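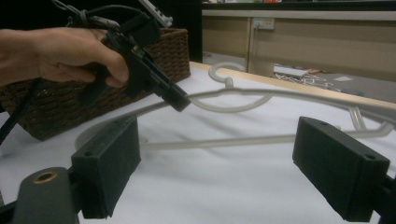 News > Workshop > Buying gear

Jintana Kaewsai has a budget and it's not a big one. She plans the equipment spend at Bendska, and this spring it's hand-held grippers. "Two to start," she says. "Everyone wants a full arm straight off. No." A white plastic hanger on a cloth-covered table is about as cheap as a test object gets, and she likes it that way — the grippers eat the money, the props shouldn't.

What's a pair cost? She's set aside some $2000, cables and mounts included. Freight's on top. "People forget freight. I forgot freight, last year." 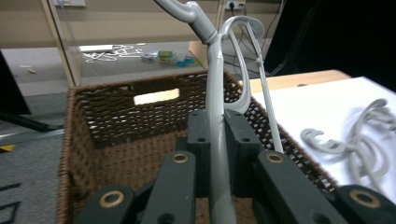 Fingers are the next line in the spreadsheet. She wants spares ordered with the first lot, not after, and she's got $333 pencilled in for them. Veduvmont quoted seven weeks on parts. Trnka was quicker but dearer. Her colleague Vilém Danko would rather wait and buy the lot at once. "We argue about it. Its a fair point, but I want people trained before the arm money comes thru."

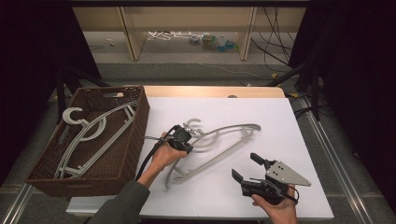 Two grippers, two hangers and the wicker basket.

And the arm? Next year's budget, maybe. Quotes are due in September — she'll chase them herself.

Filed under: Robotics, Budgets & Purchasing

Contact us | Back to top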